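Lieselotte Gerlach
August 19, 2019
3 min read

1/ Putting in the equipment request for the second table-clearing cell. Posting the reasoning as a thread so the Radbridge people can argue with it before it goes to purchasing.

2/ Task spec is unchanged. Clear a tabletop of small mixed litter, put it in a lined bin on the floor, leave the items that belong on the table. Two arms, one bin within reach of both.

3/ Biggest line is grippers. We priced two options. Tenby parallel-jaw: simple, stiff, spare fingertips at $40 a pair. Pratness multi-finger: better on soft items, more to maintain, and the quote leaves out the wrist adapter. Ask for the adapter price in writing.

18 shares

4/ Fingertips are consumables. Budget them that way. I have 8 pairs in the request for the first term, which comes to $320. Last year they were filed under "misc" and we ran out in November.

5/ Reach matters more than payload here. Nothing on the table is heavy. The hard part is the trip from the tabletop down to the bin without the elbow hitting the table edge. Any arm quote should include a reach drawing at your own table height.

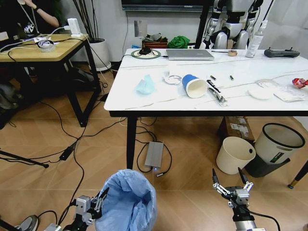
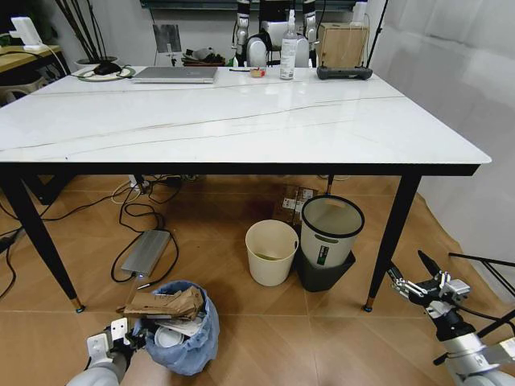 Table and bins, current layout.

6/ Power and cable. The current floor runs are a planning failure, and it was mine. The new cell gets a $704 line for overhead cable routing. Reinholz wanted to sell us a full ceiling frame. We don't need one.

7/ Bins: buy ordinary ones. Spend the money on liners of one size. A liner that slips off the rim stops a run as surely as a motor fault, and it costs cents to fix.

6 comments

8/ Test litter needs its own line too. Paper cups, tissues, wrappers, card. It's cheap, but someone has to reorder it, and crushed cups don't behave like new ones. Put a name next to it.

9/ Not in this request: a mobile base. Tenby offered a bundle discount if we add one now. A fixed cell covers the spec, and floor space is the tighter limit.

10/ Open question for Radbridge: do we buy matching grippers for left and right, or one of each type? Matching halves the spares list. Mixed covers more items. I lean toward matching for year one.

11/ Quotes expire at month end. Comments on the line items by then, please. Spreadsheet goes to the same list as last time.

41 likes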